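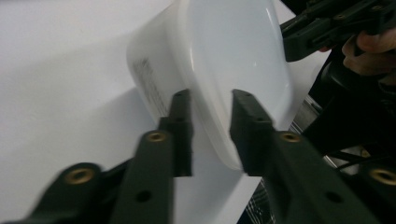
Seit August wird bei uns umgefüllt. Mehl, Linsen, Haferflocken, alles soll in einheitliche Behälter, weil das angeblich Ordnung schafft. Ich habe mitgemacht und bin noch immer nicht überzeugt.

Es fing mit dem Set von Nornavitz an, 89 Euro, milchiger Kunststoff, abgerundete Ecken. Sieht im Schrank ordentlich aus, das gebe ich zu. Nur sieht man durch das Milchige eben auch schlecht, was drin ist. Zweimal habe ich Puderzucker für Speisestärke gehalten, und die Soße war danach nicht zu retten.

Dann die Größen. Ein Kilo Mehl passt nicht ganz hinein, es bleibt immer ein Rest in der Tüte, und die Tüte steht dann mit Wäscheklammer neben dem Behälter. Vorher hatte ich eine Tüte, jetzt habe ich eine Tüte und einen Behälter. Das Mindesthaltbarkeitsdatum steht natürlich auf der Packung, die längst im Altpapier liegt.

Im Kimbridge-Forum gibt es zu dem Thema mehr als 1.000 Beiträge, fast alle begeistert. Ich frage mich, wie viele davon nach einem halben Jahr noch stimmen. Auf meine Frage nach Lebensmittelmotten kam der Rat, die Deckel von Prydderch dazuzukaufen. Aha.

Die Nudeln bleiben jedenfalls in ihrer Packung. Den großen Behälter nehme ich inzwischen für Teebeutel, das geht ganz gut.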